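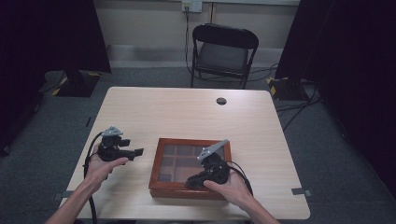
What changed first for the people on the packing benches once the sorting was automated?

Their breaks, by all accounts. Under the old rota at Hornadeo a bench stopped when its trays ran out, and now everyone stops together.

4.2 What the staff told us

I spent 11 shifts at the Homeck site, mostly drinking tea and getting in the way, and I talked to 21 people (a few of them twice!). The worry I heard most was boredom. Small-parts work used to come with chatter, and the new job — watching, topping up, clearing the odd jam — is done further apart. Pay grades stayed put until August, which helped the mood a lot. 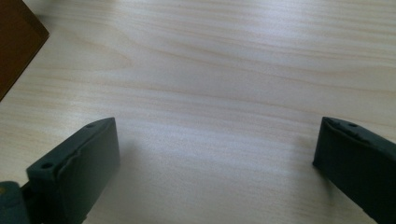
Who should teach the machine a fiddly job?

The people who already do it every day, and they should get paid time for it. At Bunolden that was left to the engineers, and the bench staff spent weeks putting up with habits they'd never have taught.

Figure 4. Bench work with hand-held grippers.

I'd say the same about the fault log. Gwynne keeps theirs on a shared screen, with 1349 entries when I last looked, and bench staff wrote nearly all of them. They were rather proud of that, and quick to show me their favourites. We come back to the log in the next section.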